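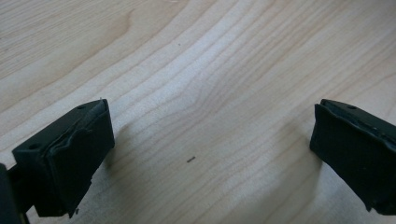 The pale wood table, wavy grain and all

BEDMONT COMMUNITY WORKROOM
Minutes of the members' meeting, 12/7/19
Held in the front room, Trindenbridge

1. Minutes of the last meeting
Agreed with one spelling put right (it is Texier, with an i). Nothing else arising that isn't covered below.

2. The tables
By far the longest item, and a very cheerful one! Everyone who has used the new light wood tops since they went in had something nice to say about them. The colour lifts the whole room, even on a grey afternoon, and several members said how much they enjoy the grain, which wanders across the top in long bands. One member has already tried to copy it in a quilt border and will bring the piece along when it is finished.

Cost of the tops came to £719 including delivery from Indgate, against £800 set aside. The meeting was delighted and recorded its thanks to the members who sanded and fitted them over two very dusty weekends.

Finish: long talk about oil or wax. Texier hard wax was put forward, as was leaving the wood as it is for the time being. It was pointed out that pale wood shows tea rings faster than anything. Agreed to test both on the offcuts in the store and look at them side by side at the next meeting. No one is to start on the tables themselves before then, please, however keen!

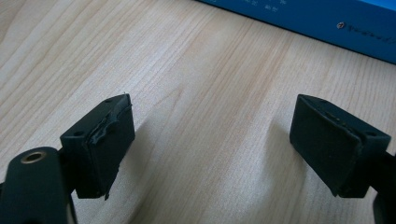 Agreed also that cutting, gluing and soldering are to be done on mats. There are 20 mats in the tall cupboard and they may be taken home for washing if they come back the same week. Boxes can stay out on the tables during a session but should go back on the shelves at the end, so that the next group walks in to a clear top. The Thursday group asked whether this applied to half-built model railways. It does, but the wide shelf by the door has been offered and was gladly accepted.

3. Wiping down
Damp cloth, then dry cloth, always along the grain. No spray cleaner. A card saying so will be put up by the sink. The old scourers have been thrown away, to general applause.

4. Open day
The last one was a joy, with 324 people through the door and a queue for the bookbinding all morning. The meeting was strongly in favour of another in January, when the room is warm and people want something to do indoors. Ideas so far: lino printing, chair caning, a mending table, a jigsaw swap. More ideas welcome on the sheet in the hall.

5. Any other business
The lamp over the window end buzzes. To be looked at.
A second kettle has been given and is in use.
Bedmont tea towels: 2 designs were passed round, and the one with the scissors won easily.

Meeting closed at ten to four. Next meeting in the same room, date to go up on the board.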